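Bamboo tile mat

A bamboo tile mat, also called a mahjong mat after the playing pieces it resembles, is a bed covering made of small rectangular pieces of bamboo strung together into a flexible sheet. It is laid over the bottom sheet in hot weather and slept on directly, or nearly so. Those brought up with one tend to regard it as the only civilised answer to a summer night. Those who were not tend to ask where the rest of the bedding has gone.

Construction

The pieces are cut from split bamboo, smoothed on the upper face and threaded on cord through holes in their sides. Because each piece moves a little against its neighbours, the mat bends in every direction, which a woven mat does not. Colours run from pale straw to a deep orange-brown, the darker shades being the result of heating the bamboo before it is cut. A double-bed mat is heavy. Retailers rarely mention this, and buyers usually find out on the stairs.

Rows may be straight or curved. The curved pattern is generally held to be decorative, although the Dekker catalogue for many years claimed that it "follows the sleeper", without saying where to.

Use

The mat feels cool since bamboo takes warmth from the skin faster than cotton does, and air passes through the gaps. The effect is strongest in the first few minutes and weakens once the sleeper has warmed the pieces underneath, at which point the usual practice is to roll over. Long hair can catch in the cord. So can the hair on arms and legs, a subject on which the older household manuals are silent.

A thin cotton cover is sometimes laid on top by people who dislike waking with a grid printed on one cheek.

Care

Mats are wiped with a damp cloth and dried in shade, as strong sun makes the bamboo crack. In autumn they are rolled, never folded, and put away until April or later. A survey by the housewares magazine Jesevari, published on Monday, November 8, 2021, put the question of storage to 341 households and found that the favourite place was behind a wardrobe. In 13 of them the mat had been left on the bed all year — some out of preference, the rest out of what the magazine tactfully called "habit".

Secondary uses 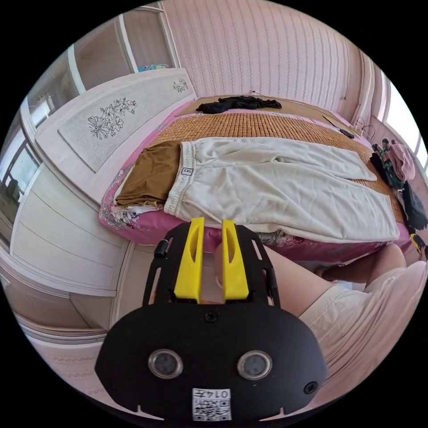 Off-white trousers with an elasticated waist, spread flat on an orange-brown bamboo tile mat over a shiny pink sheet with floral prints.

By day the mat is the largest flat surface in many bedrooms and is treated accordingly. Clothes are laid out on it for sorting and folding, trousers in particular, being awkward to manage on anything shorter than themselves. The firmness helps: a garment can be smoothed by hand without sinking into the mattress. Sem Van Hecke, in a short book on domestic surfaces, calls the bed "a table that has been excused from meals", and gives two chapters to folding on it.

See also: Rattan mat; Bolster; Clostanus folding method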